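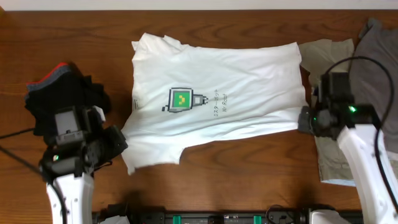
Category: Short Fiction / Workplace

FOLDING STANDARD

The garment standard at Hirthorpe ran to 30 pages, and Américo Tavares had written most of them. Section four covered short-sleeved shirts. It defined the folded shirt as a rectangle, back side down, neckband centered on one short edge, with no more than a finger's width of hem showing past the fold. It had been in force for six years when the mill at Cukley sent its first complaint.

The complaint concerned Lot 608. The lot held 2000 white T-shirts, printed on the chest, folded and bagged at Hirthorpe and shipped to Cukley for sale. Cukley had opened one carton and rejected it. The reason given on the form was "print crossed by fold." Tavares read the form twice and requested the carton back.

It arrived on Thursday, a little after two. He cleared the long table, wiped it with a dry cloth, and took out the first shirt. He laid it with the neck to his left. He preferred this to having the neck at the far side, as it let him reach the collar and the hem without leaning. He pulled the bottom hem until the body was mostly flat and left the sleeves for later.

The print was a small drawing made of square blocks. It showed a green screen in a gray frame, with a yellow mark in the middle of the green. Next to it ran a line of Japanese characters and the words "Mr Robot." With the shirt on its side, the words ran away from him up the table. He turned his head to read them and then turned it back.

He measured from the neckband to the top of the drawing and wrote the number on the back of the complaint form. He measured from the hem to the lowest letter. He then folded the shirt according to section four: near side to the center, sleeve back along the fold, far side to the center, sleeve back, hem to neck. The second fold from the bottom fell directly across the lettering. He pressed it with the side of his hand and opened it again. There was a crease through the words, shallow but easy to see from a standing position.

He repeated the fold on the next shirt and got the same crease in the same place.

Section four assumed a plain shirt. He checked the date on it and the initials beside the date. The initials were his.

Eskola came in at four with the shipping log and stood at the end of the table.

"Cukley wants to know if it's the whole lot," she said.

"It's the whole lot."

"They thought it might be one bad carton."

"The carton is good," Tavares said. "It was folded correctly."

She wrote something in the log. He doubted that it was what he had said.

After she left he tried folding in thirds. This cleared the print but made a thicker stack, and the bags from Tolent closed only if the air was pressed out first. He tried a half fold with the hem tucked. The bag closed, but the neckband pulled to one side. On the fifth attempt he moved the first cross fold up by the width of his palm. The drawing and the words both landed on the top face, flat, with clear cloth on every side. The bag closed. He shook it by one corner and the shirt stayed where it was.

He undid the fold and did it again with his eyes on the clock. It took four seconds longer than the old one. Over the lot this came to a little more than two hours, which he entered under labor.

The rest of the afternoon went to the wording. "Locate print" was too vague. "Fold away from print" could be read two ways. At ten to six he settled on "No fold line shall cross printed matter," and numbered it 4.7.

He spread one more shirt on the table and smoothed it from the neck down. The sleeve on the far side would not lie flat. Section four had nothing to say about sleeves before the first fold, so he left it as it was and went to find Eskola about the cartons.

Contact the editors | All stories copyright their authors | Back to top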